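This site uses cookies to remember your list settings. Accept all | Manage preferences

From: Rizwan Thambiah
To: workshop-list
Date: June 2026
Subject: Re: Has anyone had the Halstead two-arm kit on trial?

Uddin wrote:

> We're being offered the Halstead on a trial hire and I'd like to hear
> from somebody who has had one on a bench before I say yes. The brochure
> is lovely but it's all pick-and-place with wooden blocks. Our work is
> flat-pack and folding stuff, poles, brackets, fabric, awkward shapes.
> Is it any use for that? And is the Tesmont still worth a look or has
> everyone moved on?
>
> Uddin

Hi Uddin, and hello everyone else,

Yes, we've got one! It came to us through Caltard on the trial hire (441 pounds for the hire, and they wanted the deposit up front, which caused a bit of grumbling at our end). I've been meaning to write something up for the list for ages, so you've given me a shove.

Setting up was easier than I feared. The arms bolt down, the software found both of them first go, and the only thing that really annoyed me was the manual, which has the chapter on grip force right at the back after all the warranty pages. Read that one first. The default is far too keen for thin tube.

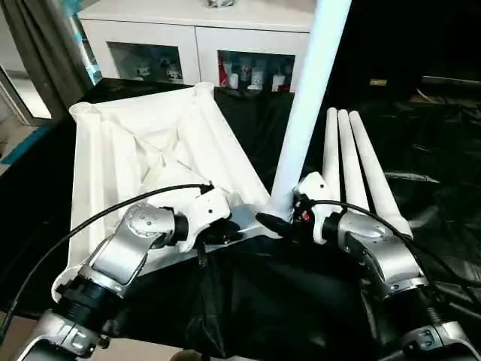
Folding frames are the reason we wanted two arms in the first place, so that's what I've given it most. One arm on its own can hold a part or fit a part, and then you end up standing there being the other hand, which rather spoils the point. The sort of job I mean is a bracket at the foot of a tall pole, with both grippers in on it together and the fabric section lying flat next to them. It's fiddly even for me. The Halstead is slow at it, I won't pretend otherwise, but the way it shares a part between two grippers is the best thing about the kit, and I'd happily pay for that bit alone. My one moan is the cables. They run outside the arms, up to the grippers, and you have to think about where the slack goes before you start a job with a lot of fabric in it. I'd love to see them tucked inside on the next version.

You asked about the Tesmont as well. We had that one in November and I liked it, it's quieter and the teaching pendant is much nicer to hold, but the reach was too short for anything with legs on it. Fine for small boxes. If your biggest part would fit on a tea tray then I'd save the money and get the Tesmont.

A few odds and ends while I think of them. Put a cloth or sheet down under your work, and go for a dull one if you've got the choice, as shiny plastic throws a lot of glare. Budget 18 hours of somebody's time before it does anything you'd want to show your boss. And ring Caltard, don't email. I had two emails go unanswered and then a very helpful chap sorted the lot in one phone call.
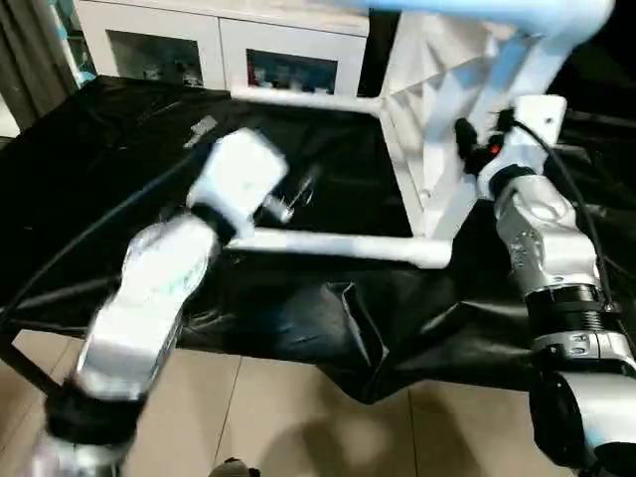 Assembly Trials Team

Reach is where I'd spend my time if you only get a short trial. Bring your biggest, most awkward frame, the one with crossbars in all the wrong places, and see whether the arms can get round it without you shifting it every few minutes. White tube is a good test too, especially if your grippers are white like ours! I've asked Halstead whether darker finger covers are on the way and they've logged it as ticket 1214, so do quote that if you ring them, it might bump us up the pile.

Would I buy it? I think so, yes, if they'd move a little on the service plan, which at the moment is priced as though you had a whole factory of the things. We've got the kit a bit longer, so if you want to send over one of your bracket sets I'll gladly put it on the bench and tell you how it goes. Just label the bag, please, I've got far too many mystery screws in here already.

All the best,
Rizwan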